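Acta de la reunión del Club de Robótica Vustero, 28/02/2018

Se abre la sesión con casi todo el grupo presente y con un agradecimiento muy sentido a las familias que trajeron la merienda, que dio para la reunión entera y todavía sobró bizcocho. Se lee el acta de enero y se aprueba con una sola corrección: donde ponía Skadach debía poner Nouri, que es el equipo que pidió cambiar de turno.

Houshang Shirazi informa de la inscripción en el torneo Brasasia. Vamos con 19 alumnos repartidos en cuatro equipos, y la organización ya ha confirmado las plazas – ¡qué alegría, después de tanto correo! Quedan por entregar cinco autorizaciones, y se ruega a quien la tenga en la mochila que la saque esta misma semana. 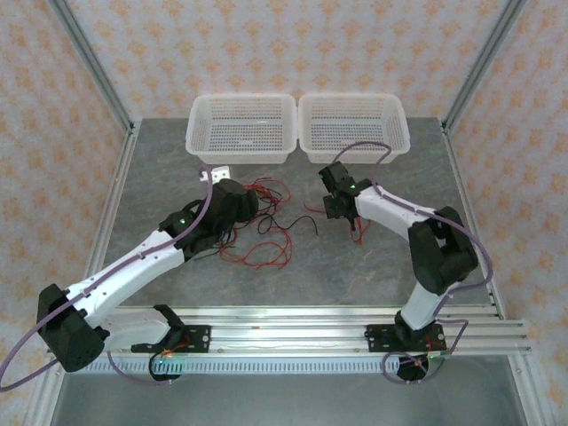

El equipo Skadach presenta su prueba, la de ordenar cables, y explica con mucha ilusión cómo quiere repartir el trabajo entre los dos brazos. La propuesta es que los cables rojos vayan al cesto de la izquierda y los negros al de la derecha, los dos blancos del fondo, y que cada brazo atienda solamente a su lado. Se pregunta qué pasará cuando los dos quieran bajar a la vez al montón del centro, con los hilos tan enredados, y tras un rato largo de charla se acuerda programar turnos y dejar para más adelante el movimiento simultáneo.

Presupuesto: quedan 900 euros. Se aprueba comprar pinzas de repuesto y se aplaza lo de las camisetas, porque no hubo manera de ponerse de acuerdo con el color.

Ruegos y preguntas: el equipo Nouri pide que se respete el horario del aula y que cada cual recoja sus herramientas al terminar. Se recuerda también que el cuaderno de pruebas se rellena el mismo día, aunque sea con letra fea.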